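Malow lab teaches robots to bag up awkward parts, and we're rather pleased about it

FULSTEAD, May - I've been asked to write this one myself, so forgive me if it reads less like a press release and more like me talking over a cup of tea. We have a result! Our handling method, which we call Brumitz, now gets a metal mesh panel into a thin plastic bag in 82 out of 100 attempts.

Thin plastic is horrible stuff for a robot. It creases, it shines, it clings to whatever is nearest, and it never looks the same way twice. So we stopped writing rules for it and went over to showing. One of us works a hand-held gripper through the job, bag and mesh and all, and the software learns from what the gripper's own camera saw. 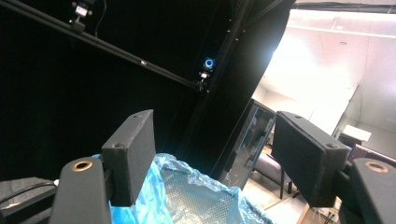
The bit I'm proudest of is how the method picks its moment. It waits until the gap between the fingers and the fold of the bag agree with something it has been shown before, and only then does it close. If they don't agree it backs off and has another go (we allow 2 tries, then it counts as a miss). Rüdiger Baumgart wrote most of that part, mostly after eight in the evening.

Our older method, Hellwig, was given the same bags and the same 100 attempts and did noticeably worse. The full comparison is in the report, which we'll happily send to anyone who asks.
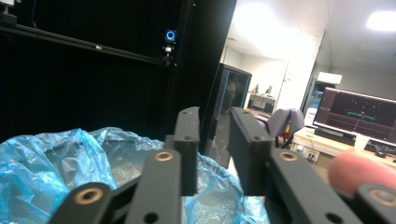

Hartmut Bauerfeind thinks we should hold the champagne until the method has met a bag it hasn't seen, and he wants the next round done with thicker film and a different mesh. Fair enough - we start on that next month.

Comments (3)

packing_pat: Do the misses tear the bag or just drop the panel?

Malow lab: Mostly drops, Pat. Tears are listed separately in the report.

Oonagh: Please do bin liners next!!

We use cookies to remember your settings. Accept | Manage

© Malow, Fulstead | Press contact | Back to top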